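Inicio | Pedidos | Mis incidencias | Guías de cuidado | Salir

Incidencia 713 - Cesta verde oliva: baila sobre la mesa y suelta polvo
7 abr 2022
Abierta por: cliente de Mirkarthorpe
Estado: resuelta con seguimiento

Buenos días. Escribo por la cesta grande trenzada, color verde oliva, que compré en Zokwood en el mes de enero. El español no es mi primera lengua, por eso prefiero el formulario al teléfono, así puedo leer las respuestas con calma. Voy a anotar todo en el orden en que lo hago y pido disculpas si es demasiado largo.

Los problemas son dos. Primero, la cesta no se queda quieta encima de la mesa. Si apoyo la mano en una esquina, la esquina contraria sube. Segundo, cuando la levanto deja debajo un polvo fino de color verde sucio. La mesa es muy clara y cualquier cosa se nota en ella. He limpiado con un paño seco y el polvo se va sin dejar mancha, pero al día siguiente hay otra vez.

Uso de la cesta: en la mesa grande ponemos todo lo que llega a casa y no tiene todavía su sitio (correo, guantes, pilas, las bolsas de tela dobladas). Por la noche lo meto en la cesta y una vez por semana la vacío y reparto las cosas. No ha tenido nunca comida ni plantas. No se ha lavado.

Lo que he probado antes de abrir la incidencia:

Prueba con la cesta vacía. Baila igual, tal vez un poco más que llena.

Prueba en el suelo de la cocina. Baila también. Entonces la mesa no es la culpable, aunque en mi casa se había dicho que sí y hasta pusimos un cartón doblado debajo de una pata. He quitado el cartón.

Prueba girando la cesta media vuelta. El punto alto gira con ella. Es siempre la misma esquina, la que está cerca del final del cordón. Le he atado un hilo rojo de coser para reconocerla y la llamo "esquina del hilo" en lo que sigue.

Prueba con peso. Puse dentro libros y los pesé antes en la báscula de la cocina: 3.675 gramos. Con este peso repartido en el centro la cesta bajó bastante, pero no del todo. Quité los libros después de la cena y volvió a su forma mala en seguida.

Respuesta de Zokwood: gracias por el detalle. Piden no mojar la cesta todavía y no dejar peso en el centro, ya que el fondo puede ceder y hacer barriga hacia abajo. Preguntan dos cosas: si la barriga existe ya, y si el polvo sale de la pared o del fondo. Piden también la medida de separación en la esquina mala y el lugar donde se guarda la cesta.

Contesto por partes.

Sobre la barriga: he puesto una regla larga por debajo, con la cesta boca abajo en el sofá. El fondo está recto en un sentido. En el otro sentido tiene una pequeña curva hacia fuera, menos que el grueso de una moneda. No sé si eso ya se llama barriga. Yo diría que no es suficiente para explicar el baile, pero no soy del oficio.

Sobre la separación: con la cesta vacía, bajo la esquina del hilo entra el mango de una cucharilla sin tocar. Con 2 mm de cartón ya no entra y la cesta se queda quieta. Esto me parece una información útil. Si no se encuentra otra solución, pondré un trocito de fieltro y me olvidaré.

Sobre el lugar: el invierno entero la cesta estuvo debajo de la ventana, encima del radiador, en una repisa. En la mesa solamente está por las tardes. Cuando escribo esta frase entiendo que seguramente es importante y que debí ponerla al principio.

Sobre el polvo: necesité más tiempo. La pared es de cordón retorcido y bastante basto, y el fondo tiene otro tejido, más fino y más plano, como una cuadrícula. Mi idea era que un tejido basto suelta más. Para comprobarlo he inclinado la cesta sobre la mesa limpia y he dado golpecitos con los dedos, primero en una pared, luego en la otra, luego en el fondo por dentro. Después de cada grupo de golpes pasé un papel de cocina blanco y escribí en el papel con lápiz de qué parte venía.

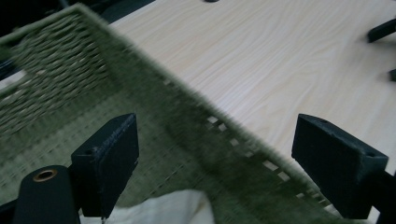 Zokwood contesta que en este modelo la respuesta habitual es el fondo, porque el polvo de las paredes cae dentro y se queda parado en la cuadrícula hasta que alguien mueve la cesta; recomienda aspirar por dentro con el cepillo blando antes de sacar ninguna conclusión, y repetir los golpecitos al día siguiente.

Efectivamente, el papel del fondo era el más sucio y los papeles de las paredes casi limpios. Pero según esta explicación el polvo podía ser viejo, así que hice lo que piden. Aspiré por dentro con el cepillo redondo, a potencia baja, siguiendo la dirección de los cordones y no contra ella. Después le di la vuelta y aspiré por fuera. En el depósito de la aspiradora (lo había vaciado antes) quedó un polvo verde y también migas y un clip, lo que demuestra que sí hubo algo de comida cerca. Corrijo entonces mi primera frase sobre la comida.

También pasé el cepillo por el borde. El borde es más grueso que el resto y yo no había pensado en él. De allí salió poco, algunas fibras cortas y nada de polvo.

Al día siguiente repetí los golpecitos. Papel del fondo: casi limpio. Papeles de las paredes: limpios. Doy por cerrada la parte del polvo, si Zokwood no ve inconveniente. Lo que no queda claro para mí es si el color verde puede pasar a una tela clara. Hice una prueba con un trapo blanco apenas mojado en un sitio interior que no se ve: salió una sombra verde muy suave. Con el trapo seco no salió nada.

Nota de Zokwood: la sombra con trapo mojado entra en lo normal para una cesta teñida. No guardar dentro ropa clara que esté todavía húmeda. Si se quiere guardar ropa, poner un forro de algodón. La parte del polvo queda cerrada. Para el baile proponen humedecer la base por fuera y dejarla secar con el peso en las esquinas, nunca en el centro, lejos del radiador.

Copio aquí las instrucciones como las he entendido, para que me corrijan si hay un error de idioma:

a) Vaciar la cesta y aspirarla.
b) Cesta boca abajo encima de una toalla vieja, de color oscuro.
c) Pulverizar agua fría en las cuatro esquinas de la base. La fibra debe quedar fresca al tacto y sin gotas.
d) Esperar un cuarto de hora.
e) Poner la cesta de pie en una superficie plana protegida con plástico y después papel.
f) Un peso igual en cada esquina por dentro. Apretar la esquina del hilo con la mano durante un minuto.
g) Dejar secar hasta el día siguiente, con la ventana un poco abierta y el radiador apagado.

Zokwood confirma que está bien entendido, con una corrección: el papel no debe ser de periódico por la tinta. Yo iba a usar justamente periódico. He usado papel de hornear.

Como pesos puse botes de legumbres, todos de la misma marca y tamaño. En el apartado c) tengo que confesar que la esquina del hilo la mojé más que las otras, porque me pareció lógico que la esquina enferma necesita más medicina. Espero que no sea un fallo.

Resultado después de secar. Saqué los botes. Apoyé la mano en la esquina contraria, después en la esquina del hilo, después en las otras. El baile casi no existe. El mango de la cucharilla no entra. Entra una hoja de papel doblada. En la mesa la cesta está quieta si la dejo tranquila, y hace un movimiento pequeño si la empujo con intención. Olía un poco a hierba por la mañana y por la tarde ya no.

Una cosa secundaria que quiero dejar escrita para otras personas con el mismo problema. Antes de Zokwood escribí a Padero, donde compramos la mesa, preguntando si el tablero podía estar torcido. Me respondieron con mucha amabilidad que pusiera un vaso con agua encima y mirara el nivel. Lo hice en varios sitios de la mesa y estaba recta. Perdí una tarde con esto. La prueba del suelo es más rápida y no hace falta ningún vaso.

Pregunta mía pendiente: si se puede repetir la humedad otra vez para quitar el último movimiento, o si es peor.

Zokwood aconseja esperar 29 días antes de repetir. La fibra sigue acomodándose con el uso y a veces el resto desaparece sin hacer nada. Si no desaparece, repetir solo los apartados del c) al g) y con la misma cantidad de agua en todas las esquinas. Añaden que la cesta no debe volver a la repisa del radiador, ni siquiera en verano, por la costumbre.

De acuerdo. La cesta vive ahora en el estante bajo del pasillo y viene a la mesa por la tarde. La cogemos por los dos lados a la vez - antes la arrastrábamos por un solo lado del borde, y en Zokwood dicen que esto también tuerce la base con el tiempo. He dejado el hilo rojo puesto para poder comparar.

He apuntado la fecha de la revisión en el calendario de la cocina. Si entonces la cesta no se mueve, escribiré una línea para cerrar el seguimiento. Si se mueve, repito el agua y anoto el resultado en esta misma incidencia, sin abrir otra.

Última duda, no urgente: la tienda de Bednárik vende un forro de algodón con cinta para atar, pero en la ficha no pone si sirve para este tamaño. Puedo medir el borde por dentro si me dicen entre qué puntos.

Zokwood: de la pared larga a la pared larga, por debajo del borde, con la cinta sin tensar. Enviar la medida por aquí y la comprobamos con la tienda.

Contacto: formulario de incidencias | © 2022 Zokwood | Volver arriba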